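Pad Texture Matters More Than Finger Force
Filed under: Opinion / End Effectors
Last updated: October 12, 2022

Most gripper comparisons start with a force figure. For thin utensils I consider that the wrong place to start.

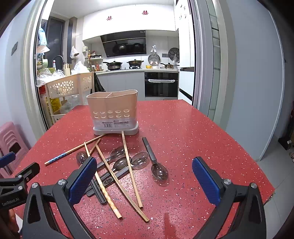
A chopstick lying flat gives the fingers very little height to work with. Raising the closing force from 50 to 70 percent on our hand-held unit changed little in 247 trials. Swapping smooth pads for textured ones changed a lot, mostly on spoons, whose handles tend to roll before they seat.

Oliwia Sobczak at Stekau disagrees. She argues that pad wear makes texture a poor basis for comparison, and that force at least stays put. Her point about wear is fair. The remedy is to log pad age with each trial and test on a jumbled table, with crossed handles. Single objects on a bare bench flatter every design.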